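Kiltach Cloth Napkin, Black
Supplied by Usance Table Linen — Trade

The Kiltach is a flat-woven napkin for restaurant and banquet service. It is sold hemmed on all four sides and is intended for commercial laundering. Black is dyed in the yarn, so cut or worn edges show the same color as the face.

Carton quantity: 200
Minimum order: 2 cartons
Stock number: 3694-K
Finish: plain, no starch 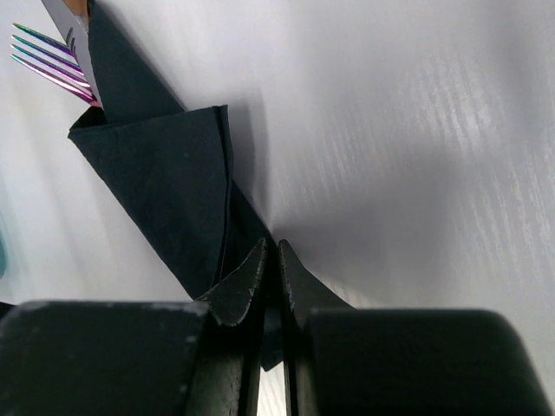 The weave is dense enough to hold a pressed crease through a normal service. Stiffer folds need spray starch at the press. Do not starch in the wash, as residue builds up in the hem and turns gray on black cloth.

Washing
Wash before first use. Wash black separately from white for the first 2 cycles. Use a detergent without optical brightener. Chlorine bleach will damage the dye and voids the replacement terms. Remove from the dryer slightly damp and press from the back.

Shrinkage takes place mostly in the first wash. Napkins from older stock should be folded separately from new ones until the new ones have been through the laundry — mixed stacks will not line up.

Matching items
Guvholm table runner, black or slate. Śliwiński round cloth, black only. Both are dyed to the same shade standard as the Kiltach, but small differences between dye lots are normal. Order all pieces for one room together and quote the lot number from the carton label on repeat orders.
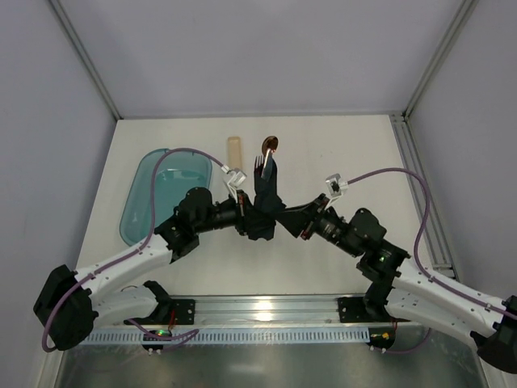 Black cloth with spoon, knife and fork. Flatware not included.

Ordering
Orders under 3,000 pieces ship from stock. Larger orders are woven to demand and cannot be canceled once yarn is assigned. Orders for December delivery should be placed early, as the dye house closes for part of that month. Woven name labels can be sewn into the hem on made-to-demand orders only.

Unwashed napkins in full cartons may be returned. Open cartons are not accepted.

Page revised Tue 8 May

2 comments | 0 shares
Contact Trade Desk | © Usance Table Linen | Back to top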